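Stundley Book Labels: a small data card

Hello, and thank you for stopping by. This is a plain list of the handwritten and printed labels found on second-hand books bought in Stundley and Drustmont, mostly from church sales and the long tables outside the Chow bookshop. It holds 2000 rows in one CSV file, with a second file for the spelling fixes. Last updated Nov 10, 2020. 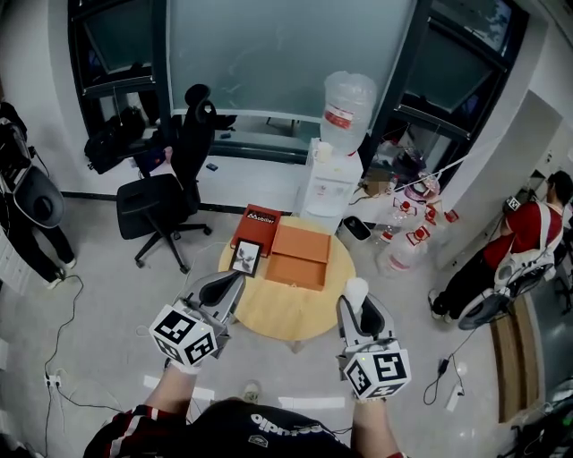 Each row is one label, and the columns are title as written, colour of the cover, where the label sits, and a free note for anything I couldn't bear to leave out. Please do keep the title exactly as it stands, even when it looks like half a word or somebody's own shorthand. A red-orange book with "Mobiler" on a dark label goes in as Mobiler, with the capital, and any guess about its meaning belongs in the note. I used to tidy such things up as I went along, and I'm still putting back what I lost in June!

Cover colours are my own everyday words, so you'll meet "mustard" and "old brick" and one rather hopeful "heather". If you need something stricter, the Jurkon list in the second file boils them down to 29 plain names.
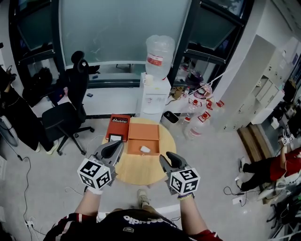 Some of those choices are a matter of taste, I'm afraid, and greens gave me the most trouble by far. Almost 4 in every hundred rows have no colour at all, where the cover was missing or too faded to call.

Known gaps: no children's books, and very few labels from before the war.

Use it however you like. Corrections are very welcome, and version 2 will have the shelf marks.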